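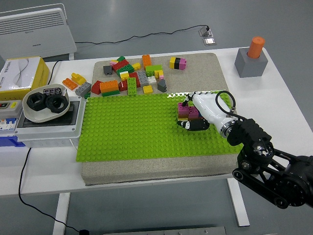 Kwesi had it that the well at Gilum granted wishes, and that his aunt's knee was the proof of it.

"Which knee?" said Man-sik.

"The left. She threw in a coin in August and by the end of the month she was up and down the stairs like a girl."

Man-sik had heard about the knee before. Last time it had been the right one, and the coin had been a button. He poured himself more tea and looked down the lane, where the queue for the well now reached the bus stop. A board had gone up by the gate: 3,279 wishes granted. It didn't say who had checked.

"They charge nine pounds to get in," he said.

"For the upkeep."

"Of a hole."

Kwesi put his coat on anyway. He wanted the job at Fundov, the one with nearly 370 people after it, and he had a coin ready in his glove. Man-sik went along with him, mostly to see whether the water was as deep as they claimed. It wasn't. He could make out the coins lying on the bottom, and a rake leaning against the inside wall, its handle worn pale from use.

"Well?" said Kwesi, with his eyes still shut.

"Somebody rakes it."

"You have to let me finish."

Man-sik let him finish. The letter from Fundov came 30 days later, and Kwesi left it on the kitchen table, unopened, until after supper.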